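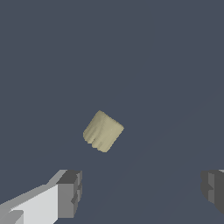 A small beige block on a plain blue-grey background.

What is a start-up?

Quick one today. You hear grown-ups say "start-up" all the time. On the news, on the bus, on adverts. So what is it?

A start-up is a new company. Usually very small. Sometimes just two friends and a laptop at a kitchen table. They've got an idea and they want to turn it into something lots of people will pay for. And they want to get big, fast. A new hairdresser's on your street is a new business too, but most people wouldn't call it a start-up. It'll probably stay one shop, and the owner may be very happy with one shop.

Where does the idea come from?

Mostly from something annoying. Let's make one up as we go. Say you live in Plevness and every Saturday the market runs out of eggs before you get there. Annoying! But the farms outside town have too many eggs. Also annoying, for the farmers. So you think – what if a phone app told people which farm had eggs left?

That's the idea. Now the hard bit.
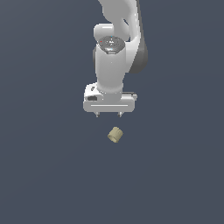 Ideas are cheap, making them work costs money. You need someone to build the app. You need to pay for computers to keep it running. You need to tell people it exisits. And at the beginning nobody is paying you anything, so where does the money come from?

A few places:

Savings. Their own money, out of the bank. Risky.

Family and friends. Also a bit risky, specially at birthday parties.

A loan. The bank lends you money and you pay it back, plus a bit extra. The extra is called interest.

Investors. People who give you money now and get a slice of the company. If the company grows, their slice is worth more. If it fails they can lose the lot.

Think of a cake. At the start you own the whole cake, but it's a tiny cake. You give an investor a slice and they buy more flour and eggs. Now you've got less of the cake but – if it all goes well – it's a much bigger cake.

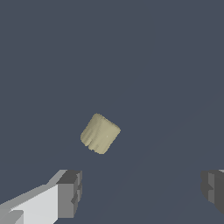
SATARLEY, September 7, 2025 – A real one now. Fashola is a small company here that helps market traders take payments by phone. No cash needed. The customer types in a code, the money moves from their phone to the trader's phone, done.

It began with 3 stalls in one corner of the market. Today 568 traders use it. The company takes a tiny part of each payment, and thats how it earns its money. Lots of tiny bits add up.

Is it rich? No. Last month it still spent more than it earned. This is normal for a start-up. Wages, rent, phone bills. The word for money left over after you've paid for everything is profit, and Fashola hopes to make its first one in November.

What if it goes wrong?

Lots of start-ups close. Maybe people didn't want the thing. Maybe another company did it cheaper. Maybe the money ran out a few weeks too soon. Sad, but the people often go and start another one, and they know more the second time. 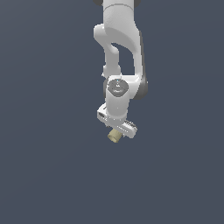 Sometimes they change the plan half way. That's called a pivot, like when you spin round on one foot in netball. Fashola did this. First it was going to deliver shopping. Traders kept saying the delivery was fine but could they please have the payment part on its own? So it dropped the deliveries.

Words to remember

Customer – someone who buys what you sell.
Investor – someone who puts money in and owns a slice.
Profit – what's left after the bills.
Pivot – a change of plan.

Could you start one? You can practise. Sell some biscuits at a school fair and write down what you spent and what you got. Ask a grown-up first.

Comments (4)

My class read this and now we want to do the eggs one

what happens if you give away ALL the slices

Good but please do one on tax next. From year 5 in Flelgate

We sold 485 stickers at our fair but we forgot to count what the paper cost :(

Related

What is a bank for?
How does money get inside a phone?
Why do prices go up?
What does a boss do all day?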